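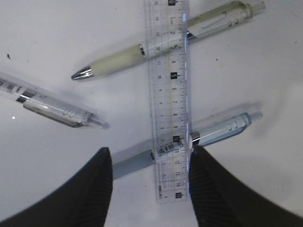
Fendier Releases Shift Handover Module for Security Operations Teams

TRELTWOOD, August. Fendier, a developer of workflow software for security operations centers, today announced general availability of Skatness 4, a release that adds structured shift handover to the company's alert management product. The module records the state of each open investigation at the end of a shift and assigns it to a named analyst on the next one.

Skatness 4 reads open cases from the customer's existing ticketing system through a read-only connector. At a time set by the administrator, it builds a handover record that lists the case number, current severity, last action taken, pending queries and any containment step awaiting approval. The incoming analyst must accept or return each case. Returned cases go to the shift lead, and the reason is stored with the record.

"Most of the delay we measured sat between shifts, in cases that had an owner on paper and no one working them," said Ashraf El-Sayed, head of product at Fendier. "The handover record puts a time stamp on that gap."

The release was tested over 13 weeks at Bouzid, a managed security provider that monitors 66 client networks from 2 sites. During the test, both sites ran the module alongside their earlier procedure, and supervisors compared the records at the end of each week.
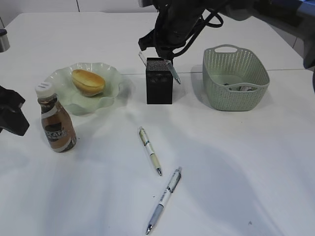

Bouzid's earlier procedure depended on a written sheet completed by the outgoing analyst. Entries varied in length, and containment steps were sometimes noted in the margin or left off. Shirley Campbell, operations manager at Bouzid, said the sheets reflected the conditions in which they were filled in, at the end of a night shift, with a pen from the mesh holder in one hand and a bread roll on a plate beside the keyboard. Under the new process, analysts review entries already drawn from the ticketing system and add free text only where a case requires it.

Other changes in Skatness 4 include role-based access to handover history, export in CSV and JSON formats, and a setting that blocks sign-off while a critical case remains unassigned. Time zone handling has been corrected for teams whose shifts cross midnight. The module does not close, merge or re-score cases.

Skatness 4 is available now to customers with a current support contract. Existing installations can be upgraded in place; a restart of the connector service is required. On-premises and hosted editions have the same features. Release notes and the administrator guide are available through the Fendier customer portal.

About Fendier
Fendier builds case routing and handover software for security operations teams. The company is based in Treltwood.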